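Print this release | E-mail this release

February 10, 2023
By Rui Paiva, Esirex

Esirex releases Fustano 3 water accounting software for office and light industrial buildings

NEVES -- Esirex has released Fustano 3, a software package that records drinking water deliveries, storage and use across multi-tenant buildings. The release replaces Fustano 2 and is available to new and existing license holders.

Fustano 3 reads pulse output from standard inline meters and accepts manual entries for bottled supply. Readings are stored at 15-minute intervals and can be exported as plain text or spreadsheet files. A single installation supports up to 205 metering points. Sites with more than 80 points require a separate database server.

The version was tested from December at Fikgate, a shared workspace building where piped and bottled water are both in use. Reconciliation of supplier invoices against recorded use, previously done by hand at the end of each month, is now a scheduled task.

"Bottled supply was the gap in the earlier version," said Amândio Matos, product manager at Esirex. "Site staff kept it on paper, and the two sets of records did not agree."

Existing license holders may upgrade without loss of stored readings. Installation notes are supplied with the package.

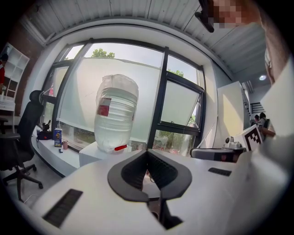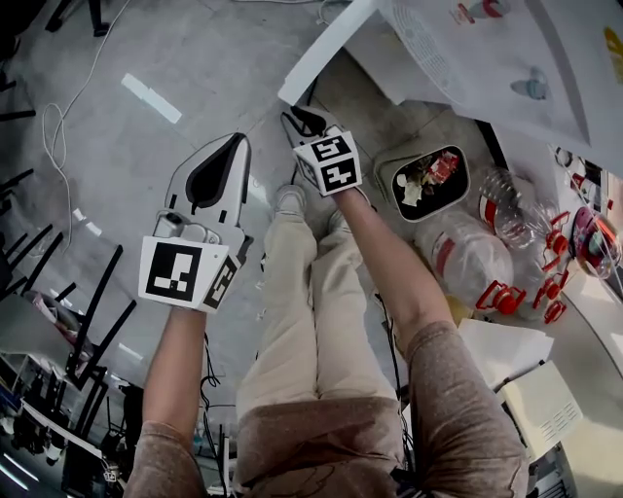 Water jug by a window (first photo); concrete floor (second photo). Photos: Esirex

Print this release | E-mail this release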